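Filed under: Bench Notes / Textiles / Dye and Wash
3 comments

December, bench entry, started 8:40 a.m.

Continuing the crocking and wash-down work on the blue reactive-dyed cotton. Last entry ended with the rinse baths still warm and the question of whether the color on the white rubbing cloth came from loose dye or from abraded fiber. I now think most of it is loose dye. Reasons below, with the usual caution that this is one dye lot.

Setup. Cut pieces from the Guerra roll, selvage end, avoiding the crease where the roll was folded in storage. Pieces weighed dry after a night in the conditioning cabinet. Liquor ratio kept the same as the previous run so the baths can be compared side by side. Tap water for the first rinse, deionized for everything after. The tap water here is hard enough to matter, and I would rather have the hardness in one known place than spread through the series.

Series A: cold rinse, hot soap, cold rinse. Series B: cold rinse, hot rinse, hot soap, hot rinse, cold rinse. Soap was the Pestton nonionic at the concentration on the drum label. Agitation by hand with the glass rod, because the shaker is still out for a bearing.

Observations, series A. First cold rinse came off strongly colored. Soap bath took up a good deal more and was still clearly blue when I pulled the piece. Final cold rinse looked clean by eye, but the photometer disagreed. Wrung piece left a mark on filter paper under the 200 g weight. Dry rub acceptable, wet rub poor.

Observations, series B. First cold rinse the same as A, as it should be. The hot rinse before soaping removed more than I expected, and the soap bath that followed was pale by comparison. Filter paper mark very faint. Dry rub slightly better than A, wet rub better by a clear step on the gray scale. I read it in the light booth, then had Tainá Teixeira read it without telling her which was which. She put them in the same order.

Interpretation. The hydrolyzed dye holds to the fiber more strongly while there is still salt in the goods. Going straight from a cold rinse into soap carries electrolyte into the soap bath, and the dye does not want to leave. The extra hot rinse gets the salt down first. This is textbook and I should have run it this way from the start. The conductivity readings agree: series A soap bath well above series B at the same point.

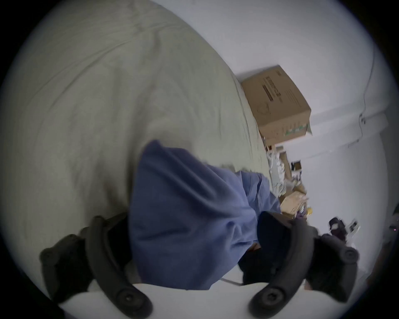
Blue fabric, crumpled, with folds and creases.

Creasing. Separate problem, but it affects the readings. Goods left bunched can dry unevenly, and color migrates toward whichever surface dries first. On the earlier pieces the ridges of the folds read darker than the valleys, enough to throw off the reflectance if the aperture happens to land on one. From now on: pieces go flat on the mesh rack straight after wringing, no heaping in the tray, and no readings within a finger width of a visible crease. Where a crease is already set, press through a clean white cloth and keep the cloth as a record of transfer.

Arlindo Vieira asked whether the same effect could explain the streaks on the Narkero order. Possible, but I doubt it. Those streaks run the length of the cloth and repeat at a fixed spacing, which points to the padder. Uneven nip pressure, or a worn spot in the roller cover. Migration marks from drying would follow the folds and would not repeat so regularly. Suggested he take an impression of the nip with carbon paper across the full width before anyone changes the recipe.

Soap bath temperature. The hot plate overshoots after the lid comes off. The thermometer in the beaker and the display on the plate do not agree, and the gap widens near the boil. I am logging the beaker thermometer only. Anything in the earlier pages marked "plate temp" should be treated as a setting and not as a measurement.

Photometer. Blank drifted over the morning. Re-zeroed between series, but not between individual baths, so the small differences inside a series should not be leaned on. The difference between A and B is much larger than the drift. The cuvette with the scratch on the clear face has gone in the bin.

Fixing agent. Gaston left a sample of a cationic fixative with a note saying it cures wet rub. It may well improve the numbers, but it would also hide a poor wash-off, and on this shade there is some risk of dulling. Not touching it until the plain wash sequence is settled. Sample is on the upper shelf, labeled, cap taped.

To do:
- Repeat series B with 2 hot rinses ahead of the soap and see whether the soap bath stops taking up color.
- Run the same on undyed cloth as a control for the white rubbing cloths. The new pack feels more heavily finished than the old one.
- Conductivity probe needs a fresh standard. The open bottle has been open too long.
- Chase the shaker bearing.
- Copy the gray scale readings into the shared sheet, with reader initials.

4:15 p.m. Addendum. Checked the series B piece again after it had dried on the rack. Wet rub unchanged from the reading after wringing and pressing. Series A piece has dropped a further half step, which fits with loose dye working its way to the surface during drying. Both pieces bagged and put in the drawer under the light booth, A on the left.

12 shares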